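Wednesday, 7.40 am

Second day of the Brunmont founder program. The organisers received 85 applications and cut them to 49 teams, which is still too many for the mentoring slots on offer. Hekamik is in the afternoon group. The pitch deck is down to eleven slides; cap table moved to the appendix.
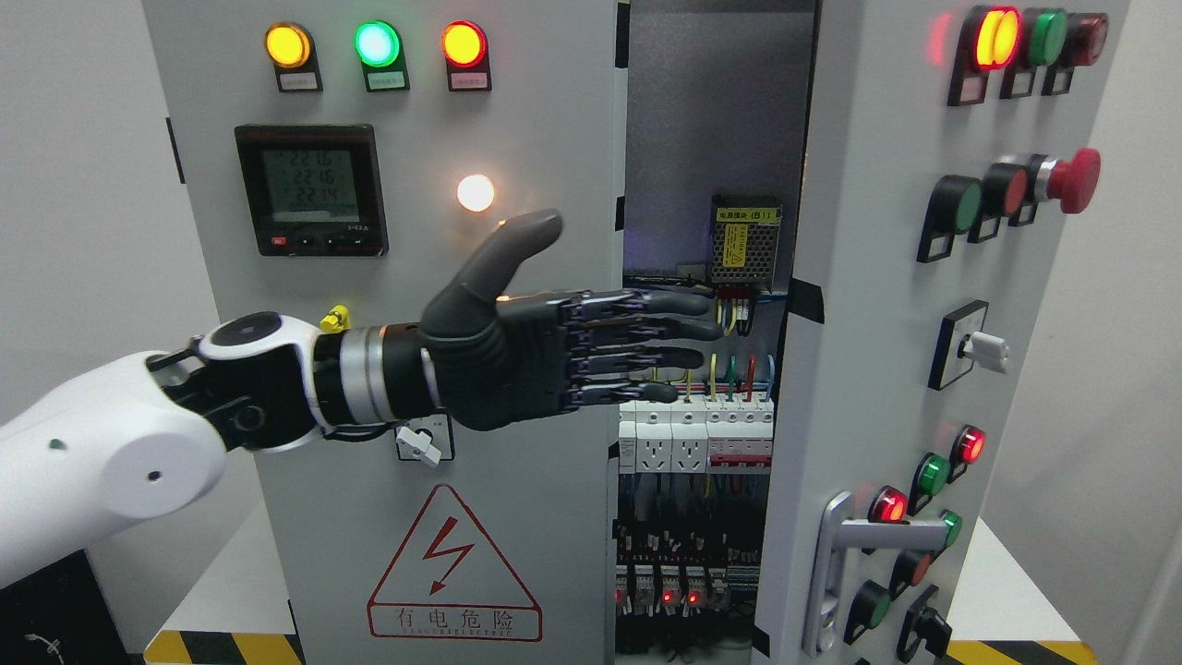 *Cabinet with one door open, hand at the wiring.*

The morning session covered term sheets. Most of it was liquidation preference, 1x non-participating as the default — useful, though the worked example used a pre-money figure no seed company in Berkden would see.
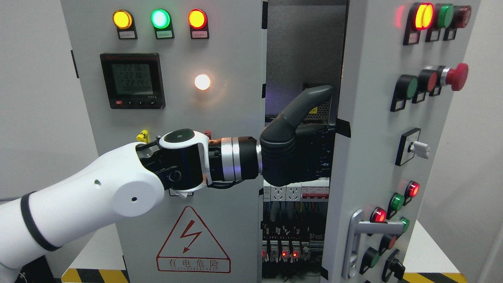
Sohail Ghauri thought the valuation slide should go altogether, and that investors would rather hear the burn rate and the months of runway. Atif Kiani disagreed. I have left it in until the October round.

To do before the next session:

1. Rebuild the revenue model with 3 pricing tiers and churn entered by month.
2. Send Hegyi the revised option pool, fully diluted.
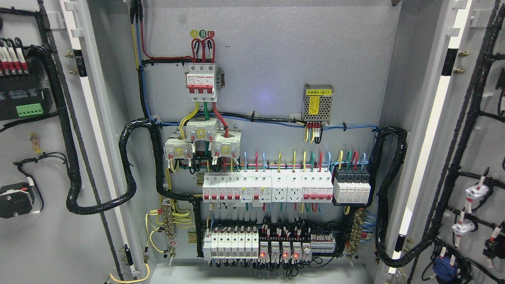
3. Confirm the program's equity terms in writing — the 2 versions of the agreement differ at clause four.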